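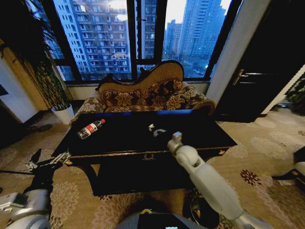
Notebook 5, p. 155

April, entry begun 10.20
Posted by the Woteo finishing bench, Rerkenville

Black lacquered coffee table, job 868. Assessed in the sitting room at Varela before any decision on moving it to the shop.

Top: rectangular, high gloss, thin blue strip along the far side. Strip left alone for now. Front apron carries a gold trim line with a small wreath-like emblem at the centre. Do not mask over either with ordinary tape. Low-tack only, and pull it the same day.

Lower shelf reads darker than the top. Not clear whether this is a different finish or just shadow from the top. Check with a lamp at floor level. Legs are curved and black, standing straight on the carpet, so felt pads need fitting before the table is shifted. Carpet is beige with large floral medallions and would show any black transfer.

Clear the top first. Plastic bottle with the red cap goes to the kitchen — it still has water in it and should not be lying on its side on lacquer. The two small items near the middle go in a tray with the job number on it.

Cleaning sequence: dust with a soft brush, then barely damp cotton, then dry cotton. Test patch at the back of the left leg. No silicone polish. If haze remains, cut back by hand with 1,000 grit, wet, on the test patch only, and stop there until it has been looked at in daylight.

Chaise directly behind has a carved crest and brown upholstery with a gold and beige floral pattern. Sheet it before any wet work. Scrolled arm on the left is the awkward part, so use the larger sheet.

Kirken lacquer on order for touching in. Gloss level to be matched on a card, never on the piece.

Open: whether the gold line is paint or leaf. Solvent choice waits on that.

Comments (3)

benchtwo: Larger sheet is in the van, behind the trestles.

gloss_card: I would skip the 1,000 on a flat top this size. Try a finishing paste on the test patch first.

benchtwo: Agreed on the paste. Tray is labelled.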